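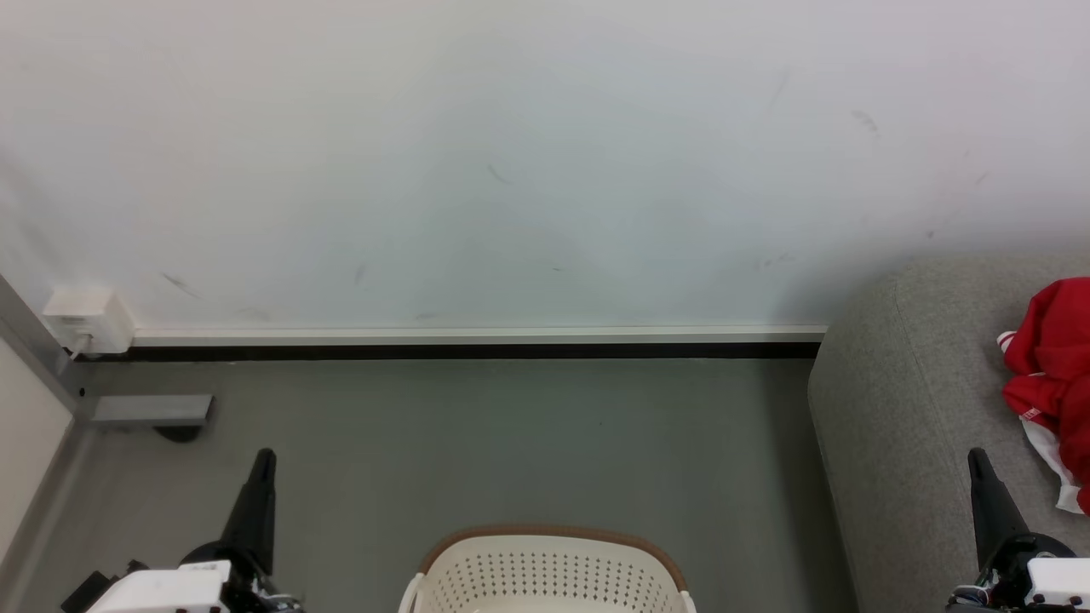 Figure 2. Head camera view at the laundry station, basket between the two grippers and sofa on the right.

Section 2: Setting up the laundry demo for an open day

I've run this demo more times than any other on the Jerholm, and it's still the one people ask for when they ring up to book a visit. It also has more ways to go sideways than the others, so please read the whole section once before you plug anything in. If you've only got time for half of it, read the cautions and the bit on floor position.

I'm assuming you've done Section 1, the base is charged and you've got the Numska console open on the demo laptop (the old one with the stickers, not the office one). If the console is asking you for a site name, type Tusach and leave the rest of the fields blank.

What you need

The robot, with both grippers fitted
The perforated laundry basket with the brown rim
The sofa
The red garment with the white stripe
A roll of masking tape
A tape measure
The visitor barrier and its two posts
The wireless stop button, plus the spare

Setting the area

1. Start with the floor. Sweep it, then go over it again with the microfibre mop. Grit gets under the drive wheels and you'll hear it before you see it, a nasty little crunch whenever the base turns. Let it dry properly before you roll the robot on.

2. Put the sofa on the right as the robot faces the wall, with the rounded arm toward the middle of the room. If you're setting up in the Krasniqi building it goes back against the tape corners. Anywhere else, you'll be making your own corners in step 4.

3. Have a look at the left-hand corner. There's a small white box on the wall just above the skirting, with a thin white cable hanging off it, and a flat grey bracket that sticks out from the base of the corner. Keep the robot's whole path clear of both. I tape a line on the floor on that side and treat everything past it as out of bounds, for the robot and for visitors' feet.

4. Measure 56 cm from the front of the sofa to where the front of the base will stop. Tape a cross there. Tape the corners of the sofa while you're down on your knees anyway, and do your future self a favour by pressing the tape down hard, or the mop will lift it next time.

5. Drape the red garment over the right-hand end of the sofa, bunched up, the way you'd leave a jumper when you come in the door. Don't fold it neatly! I know it's tempting with people coming. Some white showing is fine.

6. Set the basket down in front of the robot, centred, between the two arms. The brown rim faces up (obviously) and the long side goes parallel to the chest. Give it a wobble to make sure it's sitting flat.

Note: Please don't swap the basket for another one. We tried a dark one in January and spent a whole morning retuning the rim detection, then went back to the cream one anyway. If it cracks, order the same colour and the same size.

Note: The wall has some scuffs and streaks on it. Leave them alone. I've been asked more than once whether we should paint before an open day and my answer is the same each time: the demo runs fine with the marks there, and I'd much rather you spent that hour on a rehearsal.

Waking the robot up

7. Check that both stop buttons talk to the base. Press one, wait for the tone, release it, then do the other. If you only get a tone from one of them, stop here and change the batteries in the quiet one. They live in the top drawer of the trolley.

8. On the console, open Demos, then Laundry, then Visitor Mode. Visitor Mode caps the arm speed and shortens the reach. There's a Full Mode right underneath it in the menu, and the two buttons are far too close together for my liking, so read the banner at the top of the window before you go on. It should be green and it should say VISITOR.

9. Enter the operator PIN, 1114, and press Home Arms. Both arms will come up with the fingers pointing upward. Stand behind the base while this is going on, hands off the arms, and let it finish.

10. Open the head camera window and compare it with Figure 2. You want the top of the basket at the bottom in the middle, a gripper on either side of it, and the sofa on the right with the red garment at the far end. The black strip under the skirting should run across level. If it's sloping, the head isn't straight, so press Level Head and look again.

11. Seeing a lot more basket than I've got? The head is tipped too far down. Hardly any basket at all? Too far up. Nudge it with the arrow keys, one tap at a time, and give the picture a second to catch up between taps. (Everyone holds the key down the first time. I did too, and ended up with a lovely view of the ceiling.)

Caution: Never reach into the basket while the banner is green. Press stop first, wait for the tone, then reach. That goes for staff as well as visitors, and it goes double for whoever is doing the talking, who always wants to point at things.

Caution: The gripper fingers taper to a fairly narrow end. Keep lanyards, scarves and loose sleeves well away from them. I take my own lanyard off for the whole session and stick my name badge on my shirt.

The rehearsal

12. Do one full run with no visitors in the room. Press Run Once and keep a thumb on the stop button. Watch the basket, and leave the screen to your offsider if you've got one.

13. When it's done, put the garment back where it was, check the basket hasn't crept off centre and look at the tape cross. If the base has wandered, push it back onto the cross with the handle and do Home Arms again. Don't drive it back from the console with people nearby.

14. Do a second run if you changed anything at all after the first, even something tiny. I once moved the sofa a hand's width to make room for a pram and skipped this step. The right arm went looking for an armrest that was no longer there and threw a fault in front of a full room of Grade 4s, who thought it was the best thing they'd ever seen.

If you get fault 823

You probably will at some point, it's the one that means the arm hasn't found what it was expecting within its reach. It isn't dangerous and it doesn't mean anything is broken.

15. Press stop. Tell the visitors you're resetting, and go on chatting.

16. Check the sofa against its tape, then the base against the cross. Nine times out of ten you'll spot it straight away.

17. Clear the fault on the console, press Home Arms, and start again from step 12, this time with the barrier closed.

If it comes back twice in a row, call it. Switch to the waving demo in Section 3, which needs no furniture, and ring Stojan Dimitriou in the workshop once your group has moved on. He'll want the log, so don't restart the laptop before you talk to him.

Letting people in

18. Put the barrier up before you open the door. The posts go outside the reach line, and I like the tape across at waist height so that little kids don't end up with it in their faces. Ask the grown-ups to keep the small ones in front of them.

19. Hold up the stop button and show everyone what it is. I usually press it once, mid-move, on purpose. People relax when they've seen the arms stop dead, and you get better questions afterwards.

20. Run the demo. Try not to narrate every single motion! Let it be quiet for a bit. Someone will ask whether it can do fitted sheets. I say not yet and ask if they can.

21. Leave a good gap between groups. The arms don't need it but you will, and so will the floor, particularly if it's raining out and everyone's boots are dripping.

Note: Visitors are welcome to take photos from behind the barrier. Flash is the one thing I ask them to turn off, as it can upset the head camera partway through a run.

Packing down

22. Press Home Arms, then Park, and wait for the banner to go grey. Then, and only then, switch off at the base.

23. Lift the basket out from between the arms and put it on the trolley with the garment. Both stop buttons go back in the top drawer, switched off.

24. Leave the floor tape where it is if there's another session booked. If there isn't, peel it up the same afternoon while it still comes away clean.

25. Fill in the run sheet on the clipboard by the door: the number of runs, any faults, and anything you moved. Write down the small stuff too. Whoever sets up next will be standing there wondering why the sofa is a bit skew, and it might well be me.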